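Paperboard in the Household Bin: What Gets Recycled on Griltoritz Road

By Maham Soomro
5 October 2021

Background

Vemham has collected paper and cardboard at the curb since before I moved here. Residents get one blue bin for all of it, emptied every other week. The rules are printed on the lid, but the lids on older bins have faded and most of the text can't be read. My project looked at thin paperboard, the kind used for cereal, tea, toothpaste and similar goods, and asked how much of it ends up in the blue bin and how much goes out with the trash.

I left out corrugated shipping boxes. People mostly know what to do with those, and they would have swamped the weights. I also left out milk and juice cartons, which have a plastic layer and are not accepted in Vemham.

Method

I put a letter through every door on Griltoritz Road and the two side streets off it. Of the households that got a letter, 37 agreed to take part. Each one was given two paper sacks. For four weeks they put paperboard they would normally recycle in the first sack and paperboard they would normally throw away in the second. I collected the sacks on the evening before the blue bins went out and weighed them on a luggage scale in my parents' garage.

The luggage scale was not ideal. It reads in steps of 10 grams and it takes a while to settle. I weighed every sack twice and used the lower reading if the two didn't match. One set of sacks got rained on in the second week and I left those out.

At the end I gave each household a one-page form with questions on flattening, food residue, and whether they had a bin for recycling in the bathroom.

Results

Over the four weeks, 77 percent of the paperboard by weight went in the recycling sack. That was higher than I expected. My guess in the project proposal was half.

The remainder was not spread evenly. Kitchen packaging was nearly all recycled unless it had grease on it. Bathroom packaging was mostly thrown away. Toothpaste cartons, soap boxes and the sleeves from razor blades made up most of the second sack in nearly every house. On the form, very few people said they had a second bin in the bathroom, and several wrote that they were not going to carry one small box downstairs.

Frozen food boxes caused the most disagreement. Some households recycled all of them and some recycled none. The town website says they are accepted if clean. The printed lid doesn't mention them.

The heaviest single household put out 330 grams of paperboard in one week, after a birthday. I kept it in the results.

Flattening

Hardly any of the small boxes in the sacks had been flattened. The form answers suggest people do it for large boxes, where it saves space, and don't think about it for small ones. A carton with end flaps can be opened at both ends by lifting the flap, and then it folds along its own creases. Glued ends have to be torn.

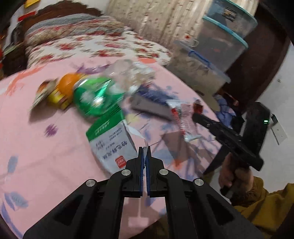

Engelhardt read the draft of this section and said that flattening mattered less than I was making out, and that a wet box did more harm in a paper load than one left standing up. I haven't found a source that compares the two, so I have kept the section but taken out the sentence calling flattening the main problem.

Limits

The people who agreed to take part probably care more about recycling than the people who didn't answer the letter. They also knew I would be looking in the sacks. Both of these would push the recycling figure up. Vemham has 4,000 households and mine were all within a short walk of each other, in houses with driveways. Apartments share bins and would need a different method.

Further work

I would like to repeat the collection in January, when the holiday packaging has gone out and the bins are fuller. I would use a kitchen scale and ask for bathroom and kitchen waste in separate sacks from the start. Curnow Court has agreed in principle to let me put a notice by the shared bins. I still need to work out how to weigh what goes into them.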